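Section 4. Arranging and setting artificial stems

4.1 Scope

This section covers the Arno stem set and any similar artificial grasses and small-bloom stems. Fresh flowers are covered in the Vadia vase leaflet. Text revised by Chih-ming Shih, Thursday, April 1, 2021.

4.2 Before you start

Clear the work surface and wipe it. Stand the vase on a level spot at least 7 inches from the edge. Keep wire cutters and spare twine within reach.

CAUTION: Cut wire ends are sharp. Bend each cut end back on itself with pliers.

4.3 Setting the stems

1. Remove the ties from the bundle and separate the stems at the base.
2. Open the grass blades by hand, working from the center outward. Do not crease them.
3. Gather the flowering stems so that the densest blooms fall in the middle band. Leave a few higher.
4. Hold the bundle by the base and check the length against the vase. Trim no more than 5 mm at a time.
5. Lower the bundle into the neck. Turn it until the longest blades clear the wall or backdrop.
6. Wrap twine around the neck of the vase and tie a bow at the front. One end may hang.

NOTE: Patterned backdrops compete with fine foliage. With floral prints or patterned tile, use a plain vase and a single bloom color family.

Pink blooms in a white vase, red blooms among long grass blades, and tulip-print matting with patterned tile walls, in that order:
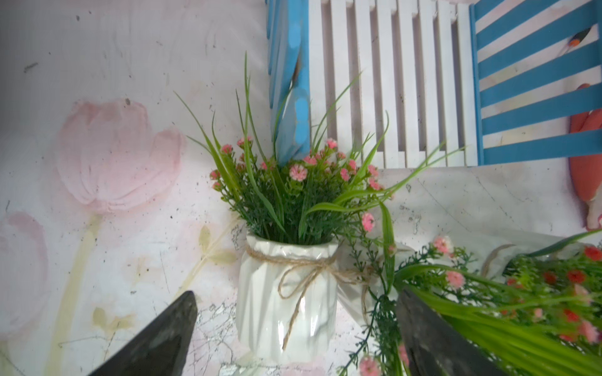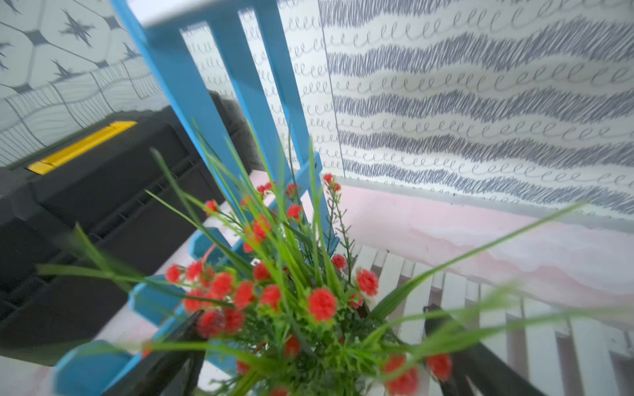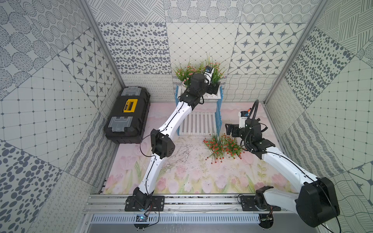 4.4 Weighting

Tall arrangements are top-heavy. Add 200 g of clean dry gravel to the vase before the stems go in. Do not use potting soil, which stains printed mats and holds moisture against the wire.

4.5 Cleaning

Dust blades with a soft dry brush in the direction of growth. Do not use solvent on colored petals. Retie the twine if it slackens.

Share (7)
Comments (4)

Related items
Nornik wall shutter: hanging instructions
Vadia vase leaflet, June revision
Ogundipe floor mats: care and storage
Arno stem set: parts list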